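Saturday, bench 2, late start

Came in to do the fruit task by remote. Plan was banana into basket, the whole thing driven from the leader arm, no hand guiding unless I got stuck. Got stuck, see below.

First hour lost to the leader arm. Joint 4 was reading off again so the follower sat crooked when everything was supposed to be at home. Recalibrated twice. Second time I actualy read the sheet taped inside the cabinet and did it in the right order (base first, then out to the wrist). Fine after that. Tyson, if you redo the sheet please put step 6 before step 5, it makes no sense the way it is.

Settings for the session, so I don't have to guess next week:
- gripper force at the low preset, same as for the Flurkia jobs
- leader to follower scaling 1:1, tried 0.7 for a bit and hated it, arm feels like it's in syrup
- episode limit 27 seconds, was 40, people dawdle if you give them 40
- saving to the Gutulano folder, not Cabrera. Cabrera disk is nearly full

How I'm driving it: come in high, stop, turn the wrist so the fingers go across the banana and not along it, then straight down. The temptation is to turn and drop at the same time. Don't. When I blend the two the near finger lands on the peel and pushes the whole thing away from me, then I chase it, and a chase is a bad demo even when it ends up in the basket. Threw out every episode with a chase in it.

Wrist camera views, with the banana in the second and third: 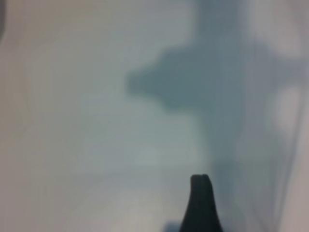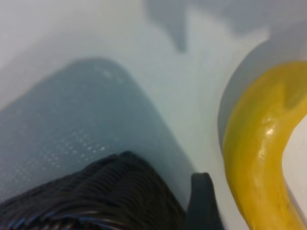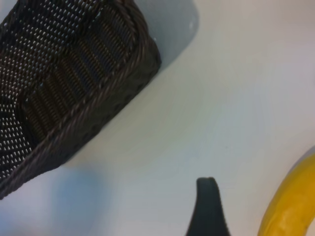 Hand guiding. Did a short block of this in the afternoon when my leader hand got tired. Put the follower in float, grabbed it behind the wrist and just walked it through. Nice smooth paths, much nicer than mine by remote. But two problems. One, my sleeve and knuckles get into the overhead view, so those clips are no use for training on that camera. Two, float mode sags. Let go for a second and the arm creeps down, and the recorder takes the creep as part of the demo. Gravity comp needs the payload number for the new fingers, I think it still has the old ones in it. Not fixed today.

So for now: hand guided clips are kept separate, prefix HG, do not mix. I'll use them for looking at path shape only.

Counts. Total kept in the set is 146 after I went through and cut. Log says 3836 for the last frame index of the longest take, which can't be right with a 27 second limit, so either the limit isn't being applied or the counter doesn't reset between takes. Suspect the counter. Look at it before anybody trusts the timestamps!

Release is still the weak part. I open too high over the basket about half the time, I get impatient. Policy from the last set learned exactly that, opens early and lets it fall. Want the next batch to go down below the rim, open, wait a beat, then back out the same way. The wait matters, without it the finger drags on the way up. Put a sticky on the monitor that says LOWER.

Also vary the start spots more. Looking back at last month I put the basket in nearly the same place every time without noticing it. Moved it every ten takes today and rotated it too, which made the approach a good deal harder from the far side. Wrist runs out of travel there. Had to back off and come around, those takes are slow but clean so they stay in.

Lag: tested with the Ullov box in the loop and without. With it there's a delay I can feel, 700 ms at the worst by the readout, mostly less. Without it no complaint. Remote driving with that much delay is just guess and wait, and it shows in the motion, little stop-start steps all the way down. Did the real set without the box. If we have to demo from the other building we need a wired line or a different plan.

Tyson Charbonneau tried a few takes around 4. Overgrips. Squeezes the trigger all the way every time and then can't feel when to let off. Told him half trigger and watch the finger view, got better by the end. His are tagged TC, keep maybe the last handful.

To do:
payload number for new fingers
frame counter reset
new spring for leader trigger, it sticks at the bottom
ask who has the short cable
move HG clips off the bench machine befor it fills up
redo far side starts with the base shifted toward the window

Left the arm parked and powered down, e-stop in. Leader is in the drawer, trigger side up please, last time it got bent.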